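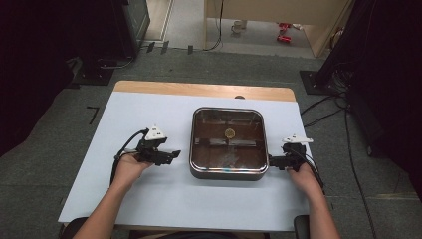
Both grippers at the tray, with me still unconvinced.

I joined the robotics club at Lorarano in January on the understanding that there would be robots. I like robots. I built a bad one at school that followed a line of tape until the tape bent, and I still think of it fondly. What I've spent most of this term doing is sitting in a chair with a gripper in each hand, moving kitchenware.

The idea, for anyone who hasn't had it explained to them over a plate of biscuits, is that you do a job by hand with the same sort of jaws the robot has, the recordings go into a program, and the program works out how the arms should do the job. No one writes down the steps. Our program is called Jistent and it was written by last year's group, who have all graduated and left us a readme with the word "obviously" in it four times too many. The arms are called Kemppainen, both of them together, as if they were a firm of solicitors.

The competition is the Grikdale, and the task this year is table work with two arms. Pick up the tray, move the tray, put the divider in, put the lid on, and so on, with the judges putting everything in slightly the wrong place before each go. On paper that suits our method very well. I have my doubts about the paper.

My first complaint is that it's much harder than using your hands. You'd think a person who has been lifting trays all her life could lift a tray. But with the grippers you lose your fingertips entirely, and you find out how much of lifting a tray was fingertips. The jaws come at the rim from the side, you squeeze, you feel a sort of clunk somewhere up by your wrist, and you've no idea if you've got hold of it properly until you go up. The first evening I dropped it twice and pinched my own sleeve once, which is in the recordings, so if Kemppainen ever goes for a judge's cuff you'll know who taught it.

The cables bother me too. They want to be where your elbow is. You learn to let them hang and to start each go from the same position, and then somebody reminds you that you're meant to be varying your starting position, so you stop doing the thing that was working.

Then there are the cameras on the grippers themselves. I went through a batch on Monday to mark the ones worth keeping, and a fair amount of what the gripper sees is its own two fingers and a lot of blank tabletop. I realise the program has other views to go on as well. I still sat there wondering what anybody, human or otherwise, was supposed to learn from it.
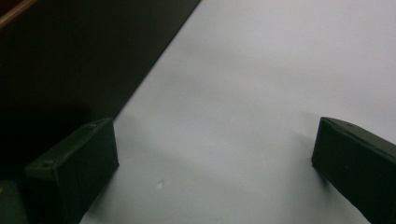

What we've got so far

We have 49 recordings we'd stand behind. The target, set by the same people who wrote the readme, is 2,000. I did the sum on the back of my hand and then wished I hadn't, and I've been told that the pace picks up once everyone has had practice. It has picked up a bit. It hasn't picked up that much.

What bothers me more is the standing behind. We never agreed what a good recording is. I keep the ones where the tray goes from one place to the other without a wobble. Someone else keeps the wobbles, on the grounds that the arms will wobble too and ought to see a recovery. Both of those sound sensible to me, and they can't both be the rule for the same folder. As things stand Jistent is being shown several different people's opinions about trays and asked to find the average.

The test runs don't settle it either. We tried the arms on the plain lift and they managed it, there was cheering, and I cheered. Then the tray was turned a little and the left arm closed very confidently on nothing. Was that too few examples, or the wrong ones, or a loose bolt? We had three theories by the end of the evening and no way of telling them apart. When my tape-follower went wrong I could at least open the code and point at the line.

The divider is where it gets properly fiddly. It's a thin thing going into a shiny tray, you're holding the rim with one side and fussing with the other, and your shoulders end up somewhere near your ears. I'm told good posture helps. I'd like to see the person who says so do it for a whole evening. 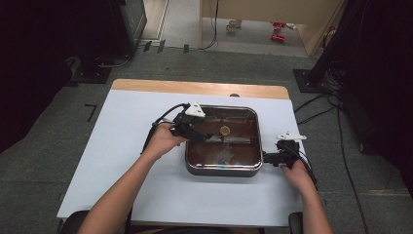

Vega Arroyo thinks I'm asking the wrong thing of it. Her view is that I keep wanting to find the line of code, and there isn't one, so I should be changing one thing at a time in the recordings and seeing what the arms do about it. Turn the tray, keep everything else as it was, do a batch, test. She also said my recordings are too tidy, and that a robot taught entirely by me would be lost the moment anything slipped.

I've thought about that on the bus and I give her most of it. The one-thing-at-a-time part is right, and we should have been doing it from the first week. I'm less sure about the tidiness. If I let go of the rim by mistake and grab it again, have I shown a recovery, or have I shown that letting go is a normal part of the job? She says the former, provided you keep going to the end. I say show me the test run. We've agreed to keep two folders, hers and mine, and train on each. I expect to lose, and I'll report it here if I do.

We've since moved on to having the lid on the table as well, a glass one with a little gold-coloured knob, while the four-part divider is in. Glass worries me. I can see straight through it to the paper, and I don't know what the cameras make of that. The club's answer is "more examples", and I'm beginning to notice that this is the club's answer to everything. 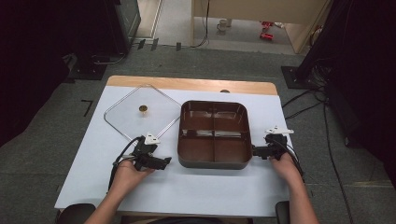 Whether I'd recommend it

If you're a first-year wondering about signing up, come along, but come knowing what it is. Most of it is patience. You'll do the same small job over and over and then argue about whether you did it well. You won't solder anything. I've touched a screwdriver once, and that was to get a biscuit tin open.

The Grikdale is in six weeks. I don't think we'll be ready for the lid, and I've said that we should enter the plain lift and the divider and leave it there. I was outvoted. My next slot is on the lid, left side, and I've been asked to wear short sleeves.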